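How do you sort the junk that piles up on the table??
Fikley Home Help > Tidying & Storage
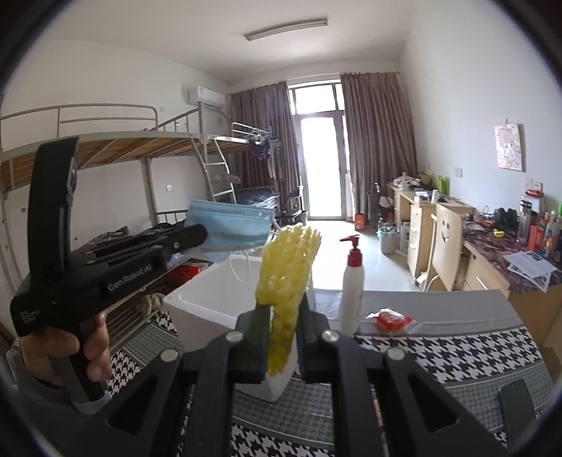
Face mask and the yellow corn thing, white box underneath.

posted by stenine_kitchen, December 15, 2018

Ok so our table is where everything lands. Masks, a pump bottle, a phone, little packets, a bumpy yellow corn thing (toy? dog chew? came with the house stuff, no idea). I have ONE white box, open top, thick sides, gets narrower at the bottom. Been tossing it all in there since August and then digging for it. Dont want to buy a big organizer. Also the tablecloth is houndstooth and small stuff just vanishes on it.

What goes in the box and what stays out? Need this done before family comes.

hurnis561

One box = one job. Pick what you grab every day and only that goes in. For us it's masks and keys.

Masks – fold along the pleats, loops tucked in, and put them in a zip bag first. Loose ones in a box with other junk get the loops hooked on everything. Clean ones only!! Used ones go in the trash, not back on the pile.

Pump bottle stays on the table, standing up. Tall stuff tips over in a box that's narrow at the base, ask me how I know. Lock the pump if it turns.

Packets – if you havent opened it in a month you dont need it on the table. Drawer.

Corn thing goes with the toys or the dog. If it is a dog chew keep it away from the masks, gross.

moynihan_attic

just get a bigger box. we got one at the Moynihan thrift place, 40 cents, no lid

tidy_enough

Mostly agree with hurnis but I'd skip the zip bag, you'll never reseal it. Stand a piece of cardboard up in the middle of the box, masks one side, small stuff the other. Cut it a bit narrower at the bottom so it sits right. Took me two minutes with cereal box cardboard.

For the tablecloth – small plain tray or even a dinner plate. Phone and packets go on that. You can see them then. And empty it every night or its just a second pile.

Bigger box is how I ended up with three big boxes so no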